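Clotden parish history, a thread for a wet Friday. Somebody asked me what the town was famous for and I said "being confused with Clenden", and then realised I'd have to explain.

1/ Clotden and Clenden are four miles apart and have been getting each other's post since before there was post. The tithe map has one of them in the wrong place. Both claim it was the other one.

2/ In the 1890s the county decided two parish councils was extravagant and proposed a merger. Clotden voted in favour, on the understanding that the new place would be called Clotden. Clenden voted in favour too. You can see where this is going.

3/ The first joint meeting was held in the schoolroom at Meredith, as neutral ground. The minutes survive. There are 20 pages on the name and one line on drains.

4/ The drains line reads, in full: "Drains deferred." They were deferred for 42 years.

5/ Names put forward included Clotclenden, Great Clotden with Clenden, and Clenden-by-Clotden, which caused a walkout. The vicar suggested Victoria. He wasn't asked again.

6/ The merger lasted 48 days. It's the shortest-lived civil parish I can find in the county and I've looked harder than is good for a person. If you know of a shorter one, please keep it to yourself.

7/ The one thing the joint council did manage to do was order a boundary stone. It says CLOT on one side and CLEN on the other. The mason was paid by the letter and the money had run out.

8/ It's still there, in the hedge past the Markano garage. Go in winter. In August it's all nettles and you'll be feeling about for it like someone who's dropped a contact lens.

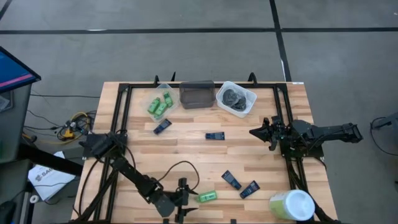

9/ Anyway, both councils went back to sitting separately and each kept a copy of the minutes. The copies don't agree. In Clotden's, the Clenden chairman "left the room". In Clenden's he "rose with dignity and sought air".

10/ Baoshan Ren has transcribed both sets and very kindly let me read them side by side - over an hour of my life, and I'd do it again. Marek Trnka found the mason's bill, folded up inside a hymn book.

11/ The county had another go at merging them in the 1930s. Someone wrote "see previous" on the file and that was that.

12/ Several replies already telling me I've got the two villages the wrong way round on the map. I copied it off the council website. Clenden's, I think.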